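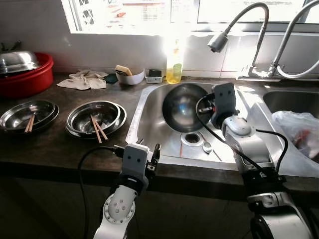 I finally got both arms running off one script! Up to now Nerberg (left) and Grammont (right) each had their own program and I was basically starting them with two thumbs and hoping. Leanne Rudd talked me into a shared clock back in December, and wow, was she right. The whole thing is 93 lines and most of that is comments to myself.

Dishes are the dream, and the wok is the boss level. The handle is tricky, so the fingers want to slide right off it. I've been playing with the wrist angle, and 90 degrees feels way better than anything I tried before (grip tape is next on the list).

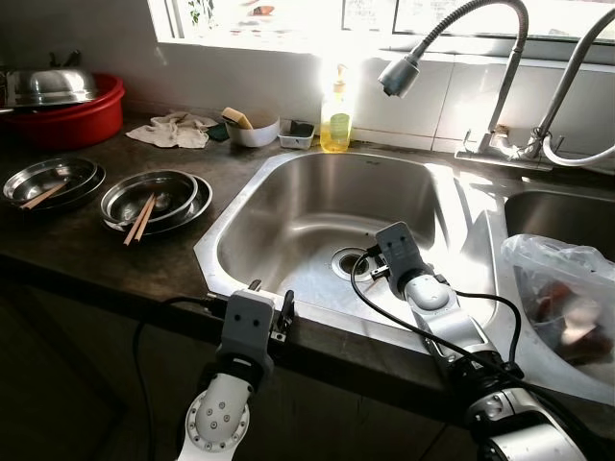
The other headache is cable slack. Too short and the wrist can't turn all the way, too long and it drags over everything. I've rerouted Grammont's 9 times now and I still want one more go with a clip up near the elbow. If you've got a favorite way to tame cables on a moving arm, please tell me, I will try it tonight!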